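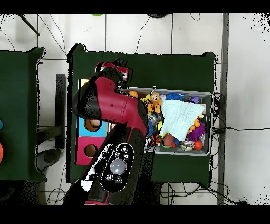

Subject: Re: [hinds-users] nightly rsync stalls on large directories
From: Binta Okeke
To: hinds-users

Georges Dabbas wrote:

> The nightly copy from Prirklow to Jorkell stops partway through
> the archive directory. No error in the log, the process just sits
> there until I kill it in the morning. Small directories finish fine.
> I have raised the timeout from 50 to 70 and see no change. Is this
> the disk or the network?

Probably neither. I had the same symptom in October on Fevska, and the cause was memory on the receiving side. The old 2.x builds read the full file list before sending anything, and a directory with many small files can push the receiver into swap. From outside it looks like a hang.

Three things to check before you replace hardware:

1. Run the job by hand with -vv and watch free memory on Jorkell. If swap use climbs while the list is being built, you have your answer.

2. Look at the versions on both ends. The newer list handling is only used when both sides support it. One old binary is enough to put you back on the slow path.

3. Drop --delete-before if you have it. It forces a full scan up front. --delete-during does the same cleanup without that cost.
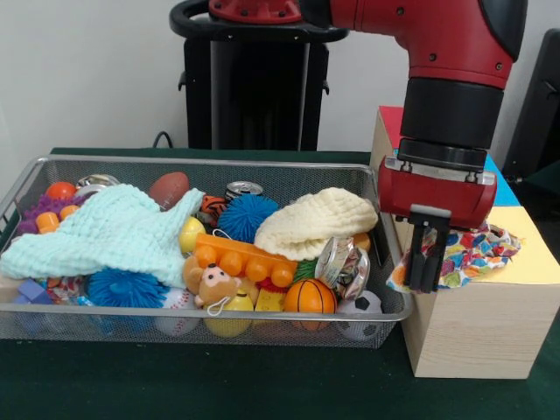
The timeout will not help. It only counts I/O idle time, and keepalives can reset it during a long scan. I would put it back to 50 so that a real network fault shows up sooner.

If you can't upgrade Jorkell, split the job by top-level directory and run the parts one after another. I did this for two months with a short shell loop. It is ugly – hard links that cross the split are copied as separate files – but it finished every night.

Please also post the output of ulimit -a from the account that runs the cron job. Ticket 731 on the old tracker was a limit set in the cron environment and missing from the login shell, and it took far too long to find.

Binta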